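4.3 Charger et décharger une colonne lavante-séchante

La notice de votre appareil prime toujours sur ce qui suit. Nous la complétons sur quelques points, ceux que les brochures règlent en une phrase optimiste.

1. Videz les poches. Le fabricant vous parlera de détection automatique ; un mouchoir en papier n'a jamais été détecté par quoi que ce soit.

2. Triez avant d'ouvrir le hublot. Les bacs Clasero à compartiments conviennent, un panier ordinaire aussi – la différence de prix nous échappe encore.

3. Posez le panier au sol, devant l'appareil du bas, en laissant au hublot la place de s'ouvrir.

4. Remplissez sans tasser. La capacité annoncée sur l'étiquette suppose du linge de laboratoire, plié par des gens patients. Gardez la largeur d'une main au-dessus de la charge.

Remarque : la fiche Midtbø (réf. 1,155) recommande de peser chaque charge. Faites-le une fois, pour voir, puis fiez-vous à votre œil.
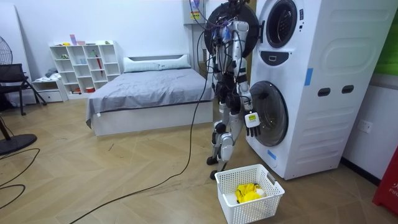
5. Passez la main le long du joint avant de refermer. Une chaussette coincée suffit à gâcher un cycle, et aucun voyant ne vous en avertira.

6. Fermez le hublot du bas, puis choisissez le programme. Méfiez-vous du mode « rapide » : chez Jekel, il désigne 2 programmes différents selon la page de la notice.

7. En fin de cycle, attendez le déverrouillage complet. Ne tirez pas sur la porte.

Attention : un hublot supérieur resté ouvert se trouve à hauteur de tête. Refermez-le avant de vous pencher vers celui du bas, et surtout avant de vous relever.

8. Sortez le linge pièce par pièce, au-dessus du panier. La méthode Cestanley, qui promet de tout vider en un seul geste, nous a surtout valu du linge par terre.

Pour l'entretien du filtre, voir page 194.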